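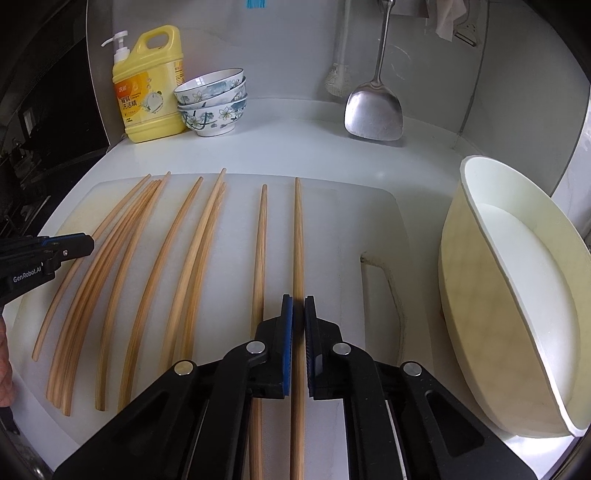
Open Day at the Worel Chopstick Works

The bus to Clevska is the 306, and it leaves from the far side of the station, behind the bike racks, where no sign mentions it. I got on at ten past nine with a thermos and a folded leaflet promising "wood, craft and refreshments." The leaflet was right about two of those. The refreshments had been eaten by the time my group came out, apart from a tray of pickled radish that everyone was being polite about.

Worel makes chopsticks, skewers, coffee stirrers and those flat sticks doctors press on your tongue. It opens its doors once a year, in December, when the big restaurant orders have gone out and the yard is quiet enough for strangers in borrowed hairnets. You sign in at a trestle table and get a sticker with a group number on it. I was in group 8, and we were the last. Group 8 gets the tired guide.

Ours was tired but good. She had the flat, unhurried delivery of someone who has explained moisture content to schoolchildren, and she started us in the wood store, which smelled like a pencil case. Planks sit there until they are dry enough to cut. If they go in too early, she said, the sticks leave the saw straight and change their minds over the weekend. A man near me asked what happens to the bent ones. "Kindling," she said, and kept walking.

The cutting hall is loud. We watched from behind a yellow line as blanks came down a chute, square in section and not yet looking like anything you would eat with. The tapering machine is called the Tu, after a nameplate that lost the rest of its letters years ago, and the staff talk about it the way people talk about an elderly dog. It shaves a blank down to a point in 2 passes. It also stopped twice while we were there, and both times someone opened a side panel, looked in, closed it again, and it started. I have a boiler like that.

Sorting is still done by hand and eye. Two sticks make a pair if they agree on length, color and general attitude, and a good sorter can do it while holding a conversation about somebody's divorce. I was invited to try. I was slow, and I mated a pale one with a dark one, and the sorter beside me fixed it without looking down.

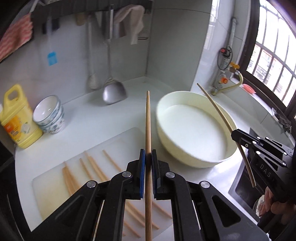 Finishing came next, and this was where I had my doubts. Worel sells three lines: plain, oiled, and Ekodel, the premium range, which costs a good deal more and comes in a gray box with a leaf on it. I asked what made Ekodel different. The guide said it was oiled twice. I asked if that was all. She said the box was nicer, too, and I decided I trusted her completely.

There was a short film in the canteen about the history of the works, with a lot of slow panning over trees. The sound was off, or broken, so we read our own meanings into it. A child behind me supplied dialogue for the founder and it was better than most narration I've sat through.

Then the shop, naturally. You can't leave without going past the shop, and you can't get past the shop without squeezing around a rack of salad servers. I had meant to buy one pair of the plain. I came out with the plain, a bundle of skewers I have no use for, and a box of Ekodel for my sister, who uses a fork. They also sell bags of offcuts for lighting stoves, and those had the longest line.

A few practical notes for next year. Go early and get a low group number, for the sake of the refreshments. Wear shoes you don't mind filling with sawdust. The tour includes 36 steps up to the finishing floor and no elevator — the leaflet says this in very small type on the back, under the map. The map is wrong about the gate, so follow the fence until you hear the Tu. The last bus back goes at twenty to five from the stop opposite the one where you got off, and the driver will not wait while you finish your radish.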